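Repair Before Replacement: The Case for Opening the Office Computer

There was a period, within the working memory of most of our members, when a desktop computer that failed was opened. A panel came off, somebody looked inside, and a decision was made about what might be saved. In most of the offices with which this association has dealings, that period has passed. A machine that will not start is now logged, labelled, placed on a trolley and exchanged. The Grornthorpe Institute for Public Equipment takes the view that this practice deserves to be questioned, and that the question should be put to those who hold the budget as well as those who hold the screwdriver.

The usual defence of exchange is that it is quick. An employee whose computer has failed at nine in the morning may be at work again by ten, and the institute does not dismiss the value of that hour. It is, however, an argument for keeping a spare machine in the cupboard. It tells us very little about what ought to happen to the machine on the trolley, which in too many cases leaves the building with its case unopened and a sound processor, sound memory and a sound drive still inside it.

Our Villanueva depot received 201 desktop computers from member offices over the last accounting year. My colleague Jalen Crenshaw, who supervised their inspection, was asked to record the first fault found in each. His report makes uncomfortable reading. The power supply was the commonest cause of failure by a wide margin, followed by loose or perished cables. Very few of the machines had suffered anything that a patient person with ordinary tools could not have put right in an afternoon.

It should be understood how plain a component the power supply is. In the common desktop it is a metal box, fixed to the chassis by a handful of screws and joined to the rest by plugs which, for the most part, fit only where they are meant to. The unit itself should never be opened, as it may hold a dangerous charge long after the mains lead has been withdrawn. Changing the whole unit is another matter, and well within the reach of a trained member of office staff.

The label matters a good deal more than its small print suggests. It is normally the place to find the rated output, and it carries the marks by which a buyer may judge what has been supplied. An efficiency badge of the 80 PLUS kind and a CE mark are the two that our inspectors look for first. We recommend that the details of the label be copied into the equipment register on the day a machine is first opened, so that a replacement can be ordered later without guesswork.

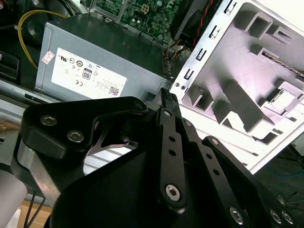
The objection of cost

Ignacio Kowalczyk, writing in our October bulletin, put the opposing case with his customary force. Labour, he observed, is the dearest part of any repair, and an office that spends three hours saving an old computer may have spent more than the computer is worth. He is right that such offices exist. The institute's own trial at Skaltier began in exactly that way, and the first month's figures were poor.

They improved when the work was organised. Faulty machines were held until 6 could be dealt with together. A bench was set aside, with good light and a tray for screws, and the two most frequently needed models of power supply were kept on the shelf. Under that arrangement the time spent on each machine fell sharply, and the staff concerned reported that they had come to find the work agreeable. Mr Kowalczyk has been invited to inspect the accounts and has kindly agreed to do so.

What we ask of members

The institute does not propose that every computer be kept for ever. Some are too slow for the tasks now asked of them, and others can no longer be kept secure. We ask only that no desktop be disposed of until its case has been opened and the fault written down.

We ask also that purchasing officers give weight to the inside of a machine when they choose it. A chassis that opens without force, takes a standard power supply and leaves room for a hand to reach the fixings should be preferred to one that does not. The forthcoming Drastent agreement will cover up to 900 desktop computers for member offices, and its terms are still in draft. Members who wish to see ease of repair written into them should send their comments to the secretary before the draft is closed.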